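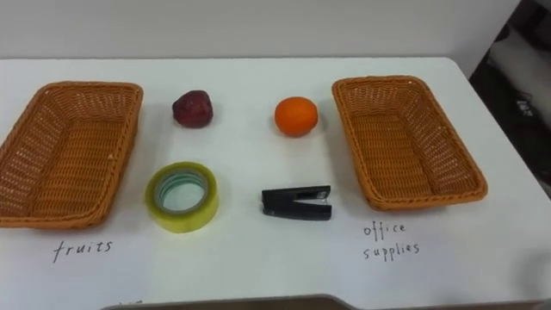

The baskets on the white desk, with "fruits" written by one and "office supplies" by the other.

Two baskets, two labels: Lerstead offices sort out their desks

27/10/2025

Staff in the shared offices at the Abdel Rahman building in Lerstead are to get a pair of wicker baskets on every shared desk, one for fruit and one for office supplies, after a trial that began in June.

Plititz, the company that runs the offices, said 20 pairs of baskets have been ordered and will go out floor by floor. The first floor gets them this week. The second floor and the meeting rooms follow once the cupboards there have been cleared.

The building has 191 people on its books, although far fewer are in on any one day. Most do not have a desk of their own. They take a place in the morning, leave it in the evening and, according to a notice put up in the kitchen, too often leave other things behind as well.

The notice named tape, scissors, staplers and fruit. A fruit delivery comes to the building every week and is paid for out of the rent. It used to go into one large bowl in the kitchen, and people carried what they wanted back to their places. Apples ended up in drawers with the envelopes. Tape and pens meanwhile went into the kitchen bowl, and at least once a stapler was sent back to the fruit supplier when the empty crates were collected. It came back the following week with the pears.

Silvana Honorato, who looks after supplies for Plititz, said the idea was to stop walking between rooms to find things.

"If the tape is on the desk, you use it and put it back on the desk," she said. "If it lives in a cupboard down the corridor, you use it and leave it wherever you happen to be standing."

Under the new arrangement the kitchen bowl goes. Fruit will be shared out among the desks on delivery day. The supplies cupboard stays, but it will hold only spare stock such as paper, printer ink and boxes of envelopes.

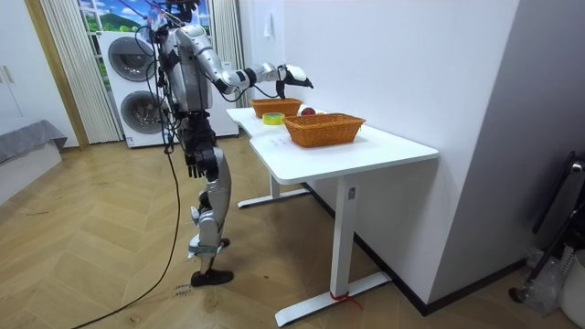
Washington Holanda said he would miss the bowl, as choosing an apple was the one part of the morning when he spoke to people from the other floor. He had no complaint about the baskets, but he asked whether bananas could be kept away from everything else, as they turn the rest of the fruit too quickly.

Plititz said bananas would stay in the kitchen on a hook.

The baskets are shallow, with a rolled rim and a close weave. Deeper ones were tried first and given up within a fortnight. Things at the bottom were forgotten, and in one case a satsuma had to be removed with a spoon. In a shallow tray everything can be seen from a chair.

They match, which caused some discussion. Nellex, the design firm on the first floor, had asked for two different colours so that people could tell them apart without reading anything. Plititz decided against it on cost. A second colour would have meant a separate order from a different maker and a wait of several weeks.

Instead the names are written in dark marker straight on the white desktop below each basket, in lower case. Printed labels were stuck to the rims during the first weeks of the trial, but they peeled off the wicker. Cards were no better and were used for phone messages.

Ms Honorato said writing on the furniture had been her suggestion and that she had tested the pen on the underside of a desk beforehand. It comes off with surgical spirit, and the desks can be wiped down in the normal way with a damp cloth as long as no one scrubs at the words.

She has asked people not to add labels of their own. During the trial someone wrote "biscuits" beside a third container brought from home, and crumbs got into the gap between two desks.
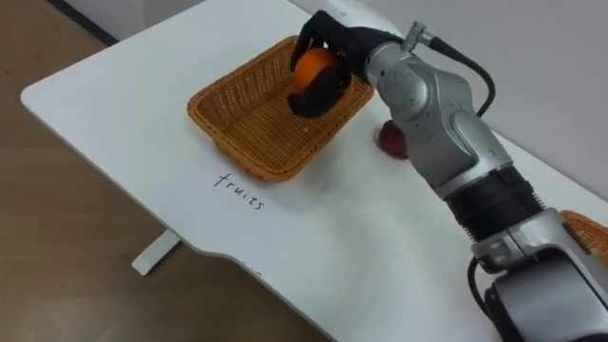 An orange held over one of the baskets.

Oranges have done better than expected since the fruit came out of the kitchen. The supplier was asked to send more of them in place of plums, which bruised on the way up the stairs and marked the desks. Apples are still the first to go. What is left on the day before a delivery is taken home by anyone who wants it, or goes into the compost bin behind the building.

The rules for the fruit basket are short. Whole fruit only, nothing peeled or cut, no stones or cores, and nothing that has been bitten. Grapes may be left if they are in a bag. There is no rule about how much anyone may take, although people are asked to leave some for the afternoon.

The office supplies basket is for things used by hand every day. Packing tape, parcel labels, scissors, pens, rulers and staplers are all allowed. Phone chargers are not, as they tangle with everything else, and neither are keys or passes, which should be handed in at reception. Loose drawing pins were banned after the first week of the trial and must be kept in a lidded tin.

Tape is the item people ask for most. Several of the firms send out parcels, and Plititz has been buying it in boxes of 25 rolls. Before the trial a box would be gone well before the next was due, with half-used rolls turning up later on window sills and behind radiators. Ms Honorato said she had not had to place an early order since the summer.
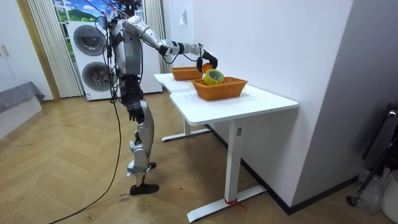

Putting things back in the right place remains the weak point of the scheme. Two baskets that look the same are easy to mix up when they are moved, and they do get moved, usually by people who need the space for a laptop or a large drawing. Once a basket is no longer next to its word on the desk, it takes whatever is put into it. Tape is at least easy to spot: a roll tilted on its edge, like the one in the nearer basket, shows against the wicker from well back. Pens are worse, and tend to lie along the side under the rim until someone lifts the fruit out.

The answer for now is that baskets may be slid along to make room but should be put back beside their labels at the end of the day. The last person to leave each floor is asked to look over the desks, return anything that has strayed and move any soft fruit to the compost.

Nellex has offered to cut small felt mats in two colours, to go underneath the baskets, from material it already has. Plititz said it would look at a sample. A decision is expected before the second floor is fitted out.

The baskets, pens and the kitchen hook come out of a sum of 2000 pounds set aside for small improvements to the shared rooms. Whatever remains will go towards a new draining rack and a shelf for parcels waiting to be collected, both of which were asked for in the spring.

The old kitchen bowl is on the table by reception and is free to anyone who can carry it away. It has a chip on one side. Questions about the baskets, including requests for a pair in rooms that are not on the list, should go to Ms Honorato at the Plititz desk on the ground floor, which is open in the mornings.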